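Chapter 3
Reading the Parables as First Hearers

By Emília Vrabec
09/01/2020

Most of us met the parables when we were small. Somebody read us the Good Samaritan at bedtime, or we colored in a lost sheep at a Sunday school table, and by the time we were grown the stories had settled into us so comfortably that we stopped being surprised by them. I say this with affection, as one who colored in a great many sheep! But it does make the work of this chapter harder, and I would ask you to be patient with yourself as you begin.

Take the shepherd in Luke 15, who leaves ninety-nine sheep "in the wilderness" and goes off after one. We nod along, having heard it so often. The first hearers may well have wondered what kind of shepherd would do such a thing. Or take the father who runs down the road to meet his son. Many commentators have pointed out that an older man of standing would not be expected to run in public, and that the running may have startled the crowd as much as the forgiveness did.

My old teacher, Boris Beneš, used to make us read a parable aloud three times before we were allowed to say one word about what it meant. The first reading was for the story. The second was for whoever in it annoyed us (mine was always the elder brother, and I am afraid it still is). The third was for the people standing there listening, the tax collectors and sinners on one side and the grumbling Pharisees on the other. I have kept up the practice with my own students at Clarnden, and I warmly recommend it to you, even if you are reading alone and feel a little foolish talking to the kitchen wall.

We will spend most of our time on Luke 15, and then turn to an older way of reading, in which every coin and robe and fatted calf stands for something else. A sermon collection printed in 1785 will serve as our sample of it. You may find its author fanciful. I did too at first, and then I grew rather fond of him, and I hope you will give him a fair hearing before you decide.

Before going on, please read Luke 14 and 15 straight through in one sitting, in whichever translation you like best. Keep a pencil nearby and mark any place where you would have wanted to interrupt. 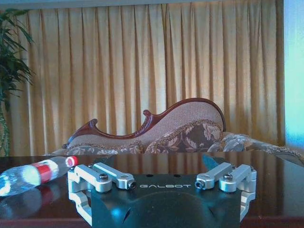 Fig. 3. Gripper with silver metal fingers and GALBOT lettering.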